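Inside the box under the front desk

Those of you who have used the front desk at the Grernbridge branch will know the black computer that lives underneath it, mostly because you have kicked it. It has served us faithfully for longer than the carpet has. In October it began making a noise like a hairdryer in a biscuit tin, and then it began turning itself off at ten past four, which several members took as a hint to go home.

The Nindix repair bench agreed to have a look, on the understanding that we would stop resting tea on it. We had been quoted 461 pounds for a new one. The kitty stands at 71 pounds, some of it in foreign coins.

I went along expecting sparks and was handed a soft brush. Most of the first hour went on dust. I had no idea how much of the front desk had gone up that machine's nose over the years: fluff, hole-punch confetti, a fair amount of what I would guess was shortbread. Once that was out, we got to the interesting part, or at least the part where I was told to stop touching things.

If you have never seen a computer with its side off, it is less tidy than the adverts suggest. There is one handsome green board where all the thinking goes on, and then a great deal of cable that has plainly been posted in by somebody in a hurry. The blue plastic bits are the ones you are allowed to pull. I asked about the rest and was given the brush again.
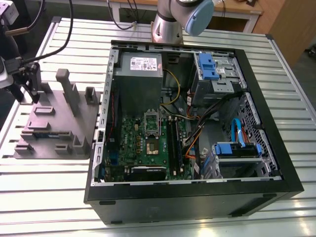
The desk computer on its side at the bench, processor socket open and memory slots on show.

The plan is fresh paste for the processor, a new fan and a bigger disk, which should see us through to the summer fair. The membership list, all 2,147 entries of it, has been copied to the Flistier drive in the office, as have 27 versions of the same raffle poster. If one of them is yours, please come and claim it.

Until the computer is back, bookings are in the red notebook. The pen is on a string for a reason.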